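Courses > Robot Software in Practice > Part II: Seeing and Deciding > Chapter 6

Chapter 6
When the Planner Meets the Board

By now you have a robot that goes where you tell it. Chapters 4 and 5 got us a working motion planner, a gripper driver that doesn't hang when you unplug it (mine did for most of a winter), and a camera at the wrist that publishes pictures at a steady rate. If you did all the exercises, you can type in a pose and watch the arm glide over to it. I still get a kick out of that!

This chapter is where we stop typing in poses. From here on the software has to figure out for itself where things are, pick something to do next, and notice when it was wrong. I've been teaching this material since my first January at Disach, and this is the point where the room gets louder every time. People who breezed through kinematics suddenly have a gripper heading confidently for a spot a finger's width away from the thing they wanted. It's fine. Mine does it too.

We'll use a task board the whole way through: buttons, sliders, switches, a knob, and a patch panel with cables. I like a board because every part of it asks for something different from your code. A button wants a short push along one axis. A slider wants you to stay in contact while you move. A knob wants rotation about a center you had better have located properly. And the cables, well, the cables get their own section (6.5), and you may want a snack before you start it.

The first thing to get comfortable with is how little of the board the wrist camera may give you at any one moment. Your detector was probably tuned on nice centered views, with the whole board in sight and lots of features to match. During a real run the arm is off doing something, the wrist is tilted, and all you get is a corner with a few plugs and a lot of white.

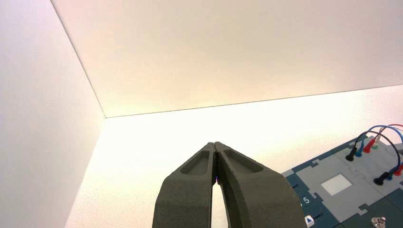

Can I just throw out any view where the board isn't fully visible?
You can, but you'll be throwing out a lot of good information, and your pose estimate will go stale exactly when the arm is moving the most. Keep the partial views and give them a lower weight.

How much lower is what section 6.2 is about. The short version is that each detection carries a covariance along with the pose, and a view with only a few matched points gets a big one. The filter does the rest. If you haven't met covariance before, think of it as the detector's way of mumbling. You still listen, you just don't bet the gripper on it.

I'll give you one number now so you have something to compare with later. My recorded set for this chapter has 3011 frames in it. The first version of my detector, the one with a hard rule about seeing all four corners, rejected 1747 of them. That's more than half of my data gone over one if-statement that I wrote before lunch and never looked at again. Please go look for yours.

The second thing is the planner. We're using Prumura for this chapter, the same planning library as before, but with the contact module switched on. It splits a task into free motion (get near the thing), guarded motion (creep until you touch it), and compliant motion (stay on it and do the job). You write the task as a little tree and Prumura ticks through it. Your perception code lives in a separate process and posts pose updates, and the tree reads the newest one whenever it enters a new node. Notice that I said enters. It does not re-read in the middle of a node unless you ask it to, and the lab in 6.4 will make you very aware of that.

A picture with more of the board in it is worth keeping next to you while you write your first tree. Try naming the frame you'd attach to each control, and which way its z axis ought to point. Do it on paper first, really. I draw mine with a fat marker and tape it to the monitor. 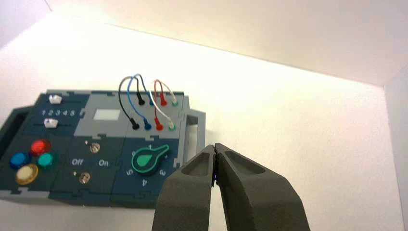
Lasitz Institute, Department of Applied Robotics and Control Software

A word about the knob, and then I'll let you get going. Students tend to pick it for their first task, I guess since it's big and green and looks friendly. Go for a button instead. A button forgives a small sideways error because the cap is wide. A knob turns your error into a sideways shove the moment you start rotating, and the force limit trips, and then you spend the evening convinced that the limit is set too low. (It isn't. Leave it alone until 6.6.)

Before you move on to section 6.1, please get these out of the way:

Update your workspace and rebuild it. The Vasylenko logging package changed its message format after Chapter 5, and old recordings need the converter script.

Play back recording 182 with the viewer open and your detector running. There's nothing to hand in. I just want you to watch the estimated board frame wobble, and get a feel for which views make it worse.

Set the detector's random seed to 436 so your output matches the printed tables. If yours still differs in the last digit, don't lose sleep over it.

Check that your stop button works. Press it with the arm moving slowly, and then once more during a guarded motion, which takes a different path through the driver.

6.1 Frames, Again

I know, we did frames in Chapter 2. But back then everything was bolted down, and the only transform that changed was the one at the end of the arm. Now the board has a frame that we're estimating, the camera has a frame that moves with the wrist, and every control has its own frame hanging off the board. Get one of those backward and the arm will reach very smoothly for the wrong place. So let's start with the camera, and work outward from there.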